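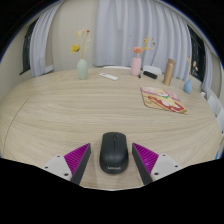

Budlow Match Player

Watch live games and full replays on your computer, with the scores hidden until you want them

We love sports, and we really love catching up on a game we missed without knowing how it ends! The Budlow Match Player is a small desktop program for people who follow regional leagues, school tournaments and club games through the Avach streaming library. Sign in with your Avach account and every game in your package shows up on one page, sorted by sport and then by start time.

What it does

Live games open right away, and you can jump back to the first whistle even if you join late in the second half (it's my favorite part, and I use it every week). Replays go up when the broadcast ends and stay there for 20 days. Score hiding is on from the start. It covers the thumbnails, the headlines and the length of the video, so an overtime game doesn't give itself away.

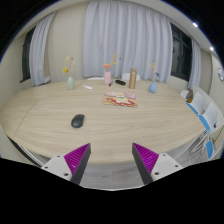

You can also watch 2 games side by side, with sound from whichever one you click. Drag the bar between them to give one more room. Scroll over the timeline to move in short steps, or hold Shift while you scroll to skip from play to play. Middle-click a marker and that play opens in its own window, great for a close call you want to see again and again.

Thân highlight reels are included as well. They're cut by hand, with the crowd noise left in, and they sound wonderful on decent speakers.
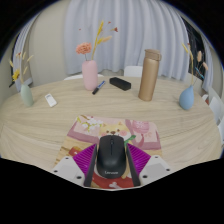 Lenovo mouse, light wood tabletop

Details

Account: Avach, any package with replays
Games on screen: up to 2
Devices per account: 2
Replay window: 20 days
Captions: live games and replays, where the league supplies them
Controls: mouse and keyboard, or a Gendus remote

New in the April update

Alternate radio commentary for baseball and hockey, a darker team page, and a fix for replays that started with the sound off. Existing users get the update the next time they open the player.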